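自己跑比特币全节点的第一个冬天

1月19日，星期三

终于同步完了！从去年7月买硬盘算起，中间拆过两次机、搬过一次家，今天早上打开终端，看到区块高度和网上的浏览器对上了，我一个人在厨房里叫了一声，把猫都吓跑了。
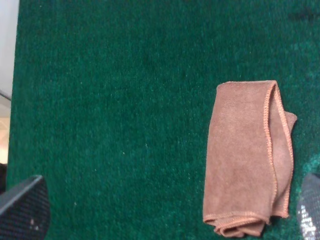 先说为什么要折腾这个。我持币的时间不算短，一直是看行情的那种人，早上醒来先看K线，睡前再看一眼资金费率，震荡的时候最难受，来回止损，手续费倒是没少交。去年夏天有一阵子行情特别磨人，我索性把杠杆全平了，开始补课，从白皮书读起，读着读着就想：我用了这么久的比特币，居然一次都没有自己验证过一笔交易，全是钱包后面的服务器告诉我"到账了"我就信了。这个念头一冒出来就收不住了，当天晚上就开始查配置。

机器是一台旧的迷你主机，四核，内存8G，本来在柜子里吃灰。硬盘我走了弯路，一开始图便宜，用了一块从旧笔记本上拆下来的机械盘，外接USB。前面几年的区块跑得飞快，我还挺得意，觉得教程里那些人都在吓唬人。等到后面区块变满，速度一下子就掉下来了，一整夜进度条挪一点点，硬盘咔咔响，隔着门都听得见。后来换了固态，重新来过，感觉完全是另一台机器。所以如果你也想玩，别在硬盘上省钱，真的，这是我整个过程里最想对半年前的自己说的一句话。

给节点起名字也花了我一个晚上（是的，一个晚上）。主机叫Skulus，备用的那块盘叫Canix，没有什么含义，就是念着顺口。以后每次在路由器后台看到Skulus在线，心里都会美一下。

软件方面，我直接装的Bitcoin Core，下载以后一定要校验签名。这一步我以前从来不做，嫌麻烦，这次老老实实导入公钥、核对哈希，照着文档敲，其实几分钟就弄完了。配置文件里我改得不多：dbcache在同步期间调大，同步完再调回去；txindex打开，因为我想自己查历史交易；listen也打开，让别人能连进来。至于裁剪模式，空间不够的朋友可以考虑，只保留最近的区块，验证照样是完整验证，只是没法给别人提供旧区块，也不能和txindex一起用。我硬盘够大，就全留着了。

写到这里想起来，同步期间断过4次，全是停电或者我自己手贱。最惨的一次是我嫌风扇吵，直接长按电源键关机，再开起来数据库报错，只好重建链状态。重建跑了好几天，那几天我每次路过都要弯腰看一眼指示灯，家里人以为我在养什么东西。现在接了一个小UPS，关机也规规矩矩用命令，等它把缓存写完再断电。

同步完之后做的第一件事，当然是把钱包接上去！我用的是桌面钱包加硬件签名，以前默认连公共服务器，等于每次打开都把自己的地址列表交给陌生人看一遍。现在中间搭了一个Electrum服务器，钱包只和自己家里的机器说话。建索引又等了一阵，不过有了前面的经验，我已经很淡定了，去睡觉，第二天起来就好了。打开钱包，右下角的连接状态变成自己的局域网地址，余额一行一行跳出来，数字和以前一模一样，可是感觉完全不同，说不清楚，大概就像第一次自己做饭和第一次叫外卖的区别吧。

然后就是看内存池，这个太上瘾了。以前我对手续费的理解就是"快、中、慢"三个按钮，现在能看到自己节点里有多少笔交易在排队，费率怎么分布，一个块出来以后哪一段被清空了。刚才我看了一眼，池子里有1,222笔没有确认的交易，很清闲，最低费率基本都能进块。我趁机把几个零碎的UTXO合并了一下，费率给得很低，泡了杯茶回来，已经有一个确认了。以前这种事我都拖着，总觉得手续费贵，现在才明白是自己每次都挑最堵的时候去转。

合并的时候也想提醒一句，把不同来源的零钱并到一起，等于公开告诉别人这些都是同一个人的。我这次只合并了来源本来就一样的那些，其他的单独放着，钱包里给每一笔都打了标签。打标签这个习惯我强烈推荐，过半年再回头看，你绝对想不起来某一笔是怎么来的。我有一笔备注只写了"测试"，到现在也不知道测的是什么。

连接数也很有意思。刚开始只有往外连的那十个左右，我以为是端口没开好，查了半天路由器，结果是运营商没给公网地址。后来走了Tor，过了两天陆陆续续有人连进来了。想到世界上某个地方有一台正在同步的机器，可能正从我家厨房旁边的柜子里下载旧区块，我就特别高兴，像小时候做种子上传那种高兴。

顺便说说两个工具。一个是Skilerix，我用来在手机上看节点状态的小面板，界面朴素得很，打开就是高度、连接数、内存池大小，不给你推送价格，这一点我太喜欢了。另一个是Miranda，一个把日志翻译成人话的脚本，中文支持还差一点，遇到长一点的警告会翻得颠三倒四，但是对我这种看到一大串英文就头晕的人帮助很大。两个都还在更新，遇到问题可以去提，回复挺快的。

有人可能会问，跑节点又没有收益，电费还得自己出，图什么？我算过，这台小机器一个月的电费，比我以前一次冲动开仓的手续费还少。而且自从有了它，我看盘的时间明显少了。行情横着走的时候，以前我会坐立不安，总想做点什么，现在打开内存池看看区块一个一个出来，心就静了。十分钟上下一个，有时候两分钟，有时候等半个多小时，它完全不在乎价格是多少。

当然也有没搞定的。闪电网络我还在看文档，通道怎么开、流动性怎么平衡，越看问题越多，笔记已经写到第211条了，一大半后面打着问号。我打算先在测试网上玩一阵，开几个小通道，故意强制关闭几次，看看资金到底怎么回来，弄明白了再放真钱进去。备份也要重新规划，通道的备份和普通钱包的助记词是两回事，这一块千万不能想当然，我已经看到好几个人在论坛上哭了。

另外还想把温度降一降。固态放在柜子里有点闷，夏天肯定不行，准备换一个带散热片的壳子，再把柜门后面开个口。风扇我也看中了一款静音的，等发货。

如果你也在跑节点，留言告诉我你用的什么机器、同步花了多久吧，我特别想看！尤其是用机械盘从头跑到尾的朋友，请务必让我知道你是怎么熬过来的。下一篇应该会写Tor的配置，里面有个权限的坑我踩了两回，得先把截图整理出来。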